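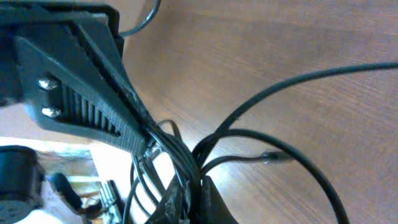 5 March 2024

Up before six and could not get back to sleep, so I made coffee and got on with the cables. Marion Niven wants the old ones sorted before she comes in April, and I have been putting it off since the move from Priltow. The black ones were the slow part. They lie so tightly side by side in the bundle that I had to follow each with a finger to know which was which, and against the brown wood grain the whole lot looks like one thick rope. I got four labeled before breakfast. Two go to the Gajewski amplifier and one to the desk lamp. The fourth I have put down as "ask Marion."

Rang Hermine Frei at ten. She says Tirnell still sells the short leads, but only by the box, and a box is more than I will use in my lifetime. She will split one with me. We also talked about her knee, which is no better.

Went through the receipts after lunch. The amplifier repair came to 1076, and I had it in my head as less. That leaves 3673 in the house account, with 2000 of it set aside for the roof. I wrote it in the green book so I don't have to work it out again.

Rain from two o'clock on. I looked for the spare extension cord in the hall closet and found my gray gloves and a bag of picture hooks, but no cord. It may be in the box marked Flitetti, under the stairs. I didn't feel like moving the ironing board to get at it.

Soup for supper, the last of the barley. Tomorrow: buy masking tape, call the roofer back, take Hermine her dish. Finish the cables if the light is good.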